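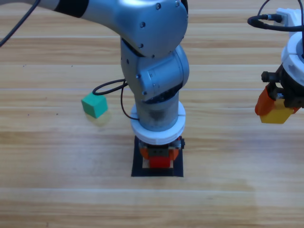
Starstead, 15th August

Hello to everyone at Holanda, and thanks for waiting on this one! It's been a good stretch for the Plustlow block project, and I have more to tell you than I did in March, when all I could show you was a stack of paint cards and a long shopping list.

The colors are settled at last. We're going with red, yellow and a green that leans toward teal (I wanted a grassier green, lost that argument, and now I like this one better). All the stacking happens inside a square of black tape on the wooden tabletop. I did look at printed mats, but tape is cheap and I can move the square whenever the layout needs changing. My corners still don't line up as neatly as I'd like — the next roll will be a narrower one.

The stacking order gave us the most to talk about. We've been trying the red and yellow pieces in the square first, with the green one coming last, and I'd like to keep that as the basic exercise in the activity booklet.
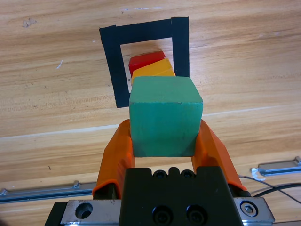
Money and supplies

You gave us $2800 and I've spent $1550 of it, mostly on the blocks from Josimska and the paint. They sent two sets in the first delivery and were very nice about swapping a few pieces I'd ordered in the wrong size (my mistake, I read the old list). The tape hardly shows up in the accounts at all. What's left should cover the booklet, a storage box and touch-up paint, and I'll send the receipts separately.

What's next

The booklet is the big job now. I have the basic exercise drafted, plus a harder one where the pieces start further from the square, and I keep changing my mind about which page that goes on.
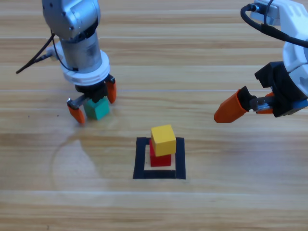

I'd also like to add a page on building in a different color order, if you're happy for the booklet to run a little longer. The tabletop could use a light sanding too, and I'll do that before the new tape goes down. Let me know about the extra page when you get a chance — I'm holding the print order until I hear from you.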